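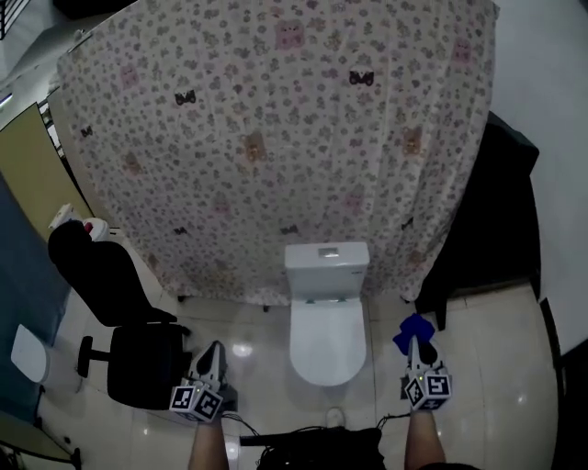 Stelberg to swap out old toilets in rental units

Tenants in the Cleltberg apartments will get new toilets starting in March, the Stelberg housing office said in a notice sent to residents this month. The work covers 130 units in the two oldest buildings on the site, where most of the bathrooms still have their original fixtures.

The new model has a flush button set into the tank lid and takes the place of the side-lever toilets put in when the buildings went up. The office said the old tanks use too much water and that replacement parts have become hard to find. Repair calls for running toilets in the two buildings came to 800 over the past three years, according to the notice.

Each swap is expected to take one morning. Crews from Urquijo, the plumbing contractor hired for the job, will start at 8:30 a.m. and shut off water to one stairwell at a time. Water should be back on by 1 p.m. Tenants will get a slip under the door two days before their unit is scheduled.

Residents are asked to clear the bathroom floor before the crew arrives. Rugs, scales, trash cans and any chairs or shelves kept near the toilet should be moved to another room. Shower curtains can stay up, but in the smaller bathrooms, where the tank stands right against the curtain, tenants should tie it back or take it down for the morning. The office said it will not replace curtains that get torn or stained during the work.

Floor tile will not be changed. If a tile cracks when the old base is lifted, the crew will note it and the office will send someone to fix it within two weeks. Many tenants have glossy tile that gets slippery, and the notice asks them to wipe the floor with a dry cloth after the crew leaves and to check for water at the base of the toilet that evening and again the next day. Leaks should be reported to the maintenance line, which is open until 9 p.m. while the work is going on.

The contract also includes new shutoff valves in all of the units. Seats and lids come with the toilets. Tenants who bought their own seat may keep it, though it may not fit the new bowl, which has an oval shape.

Rents will not go up as a result of the project, the office said. The old toilets will be hauled to the yard on Isent Road and crushed for road fill.

Tenants who need a toilet close by for medical reasons can ask for an early slot by calling extension 2745.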